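Preparación de piezas moldeadas en estantería: galería

Zona de clasificación de Anau, línea Stirnar. Actualizado el 16 de marzo de 2005.

La galería recoge el puesto de clasificación de piezas negras moldeadas, con su estantería amarilla, su mesa y los contenedores de plástico. La referencia 295 agrupa las bandejas; la 400, las carcasas curvas. Ambas se colocan en el nivel superior con separación suficiente para retirar una pieza sin desplazar la contigua. El nivel inferior queda para elementos de perfil bajo. El criterio de colocación se fijó en noviembre y no ha variado desde entonces.

La unidad de manipulación es el contenedor de paredes rectas. Las carcasas viajan en vertical, con cartón en el perímetro interior. El apilado directo de carcasas está excluido por el riesgo de marcas en la cara brillante.
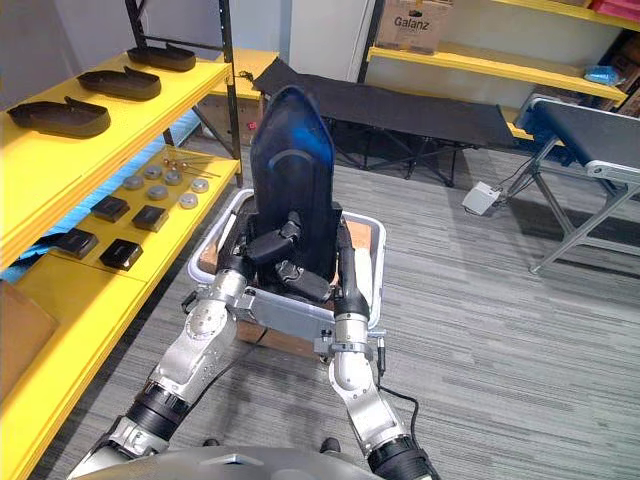 Fotografía: archivo técnico Carnik

Carcasa de gran formato, en pie dentro de un contenedor blanco translúcido forrado con cartón marrón. En la cara frontal lleva dos soportes con tornillo; conviene orientarlos hacia el operador para comprobar el apriete antes de la extracción. El contenedor apoya en parte sobre un cajón de madera. A la izquierda, tres bandejas alineadas en el estante superior.

Las bandejas se depositan con el lado hueco hacia arriba y todas con la misma orientación. La posición de la muesca sirve para detectar una pieza girada sin necesidad de levantarla. El paso entre piezas se ajusta al ancho de la bandeja y se revisa en cada cambio de lote (el último, 1,037).
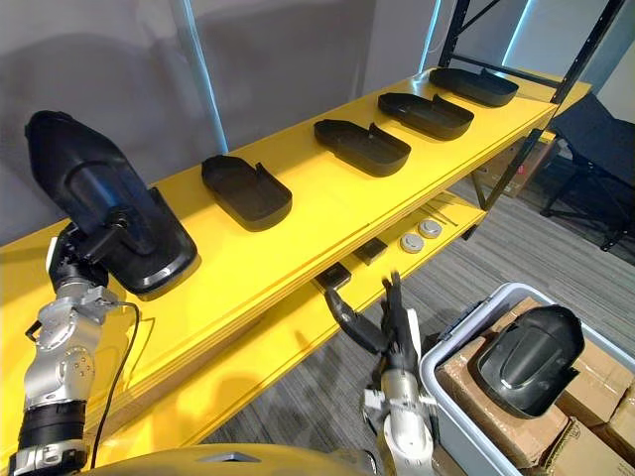
Cuatro bandejas en el estante superior; debajo, almohadillas cuadradas y piezas en forma de disco.

Para el nivel inferior no se exige alineación estricta. Las piezas planas se reparten en diagonal, que facilita el acceso desde el frente, y las de sección circular se dejan junto a ellas. Las tiras y varillas van al fondo.

La mesa sigue el mismo código de color. El reborde delantero retiene las piezas que puedan deslizarse durante la clasificación. Las bandejas ocupan la franja posterior del tablero y la anterior se reserva como zona de maniobra.

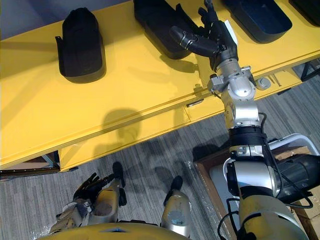
Mesa amarilla con reborde frontal y tirador gris; piezas oscuras en la parte posterior del tablero.

Pavimento: moqueta gris a rayas en toda la zona. Limpieza en seco; el polvo de cartón se aspira al cierre de cada turno. La superficie amarilla se repasa con paño sin pelusa, y los roces negros que deja el borde de las bandejas se eliminan con limpiador neutro. No se admiten productos abrasivos.

La galería termina con una toma a corta distancia del utillaje.

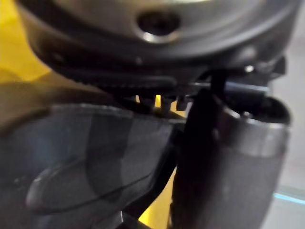 Por la redacción técnica de Şimşekoğlu

Alojamiento gris oscuro con orificio circular de borde plateado y, en la parte inferior, una tira dentada de paso fino. Entre los elementos se distingue una franja de superficie amarilla. En la revisión periódica se limpian las ranuras de la tira con cepillo de cerda blanda y se comprueba el estado de la tornillería. El registro de la revisión se archiva en la hoja 7 del expediente de zona.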